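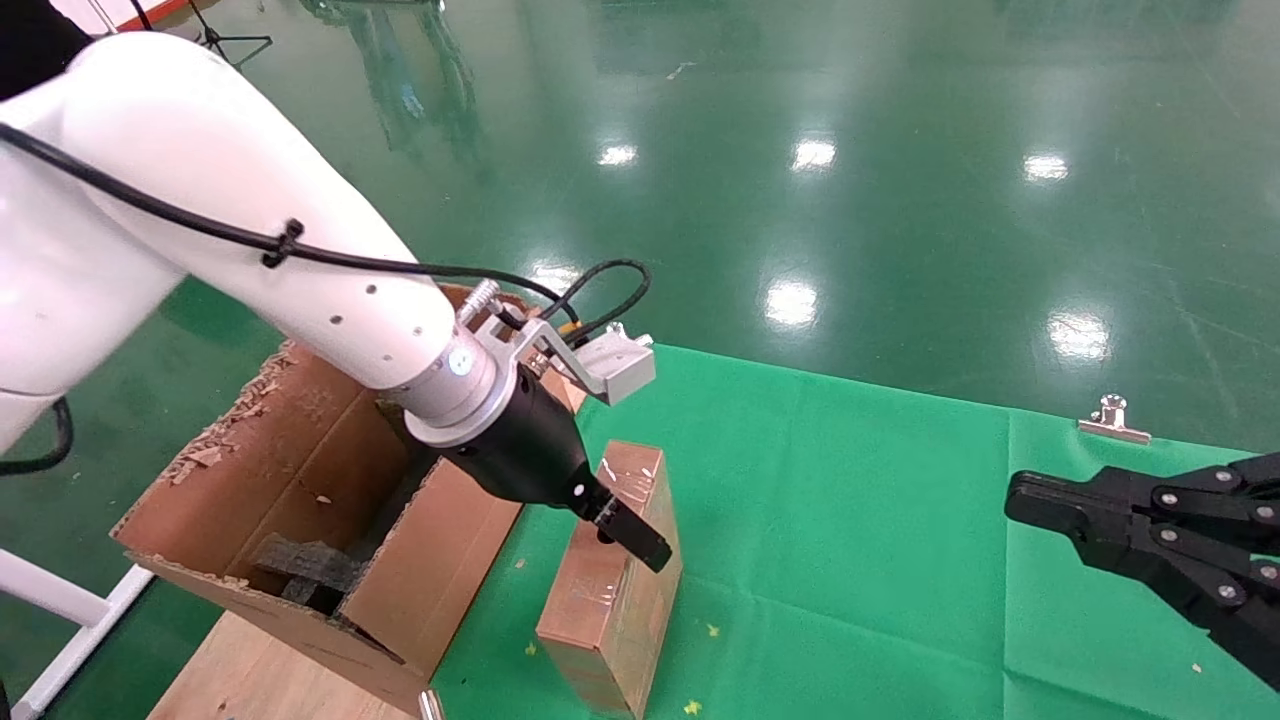 Figure 3. Gripper finger at the upper corner of the upright package, with the open carton to its left.

3.2 Setting up the package demonstration

Use this procedure when the Rokora cell is shown to visitors at the Sallthorpe open day. Complete all steps before the doors open.

1. Spread the green mat on the tabletop and clip it at the far edge.

2. Place the open carton on the bare part of the table, next to the mat.

3. Stand one taped package on its end on the mat. Do not lay it flat - the stored approach path assumes the full height.

4. Check that the cable on the arm is clipped to the casing and that the loops at the wrist can move freely.

5. In Flolia, load the open day program and set speed to 50 percent.

6. Run the approach move only. The finger must stop near the top corner of the package without touching it.

7. If the stop position is wrong, adjust the height in steps of 2 mm and repeat step 6.

CAUTION: Keep visitors behind the floor line while the arms are powered. Press the stop button before reaching over the mat.

NOTE: Torn carton flaps can catch a finger on the way in. Fold them outward or replace the carton.

NOTE: Limit each group to 8 visitors. For the Lazăr gripper settings, see section 3.4.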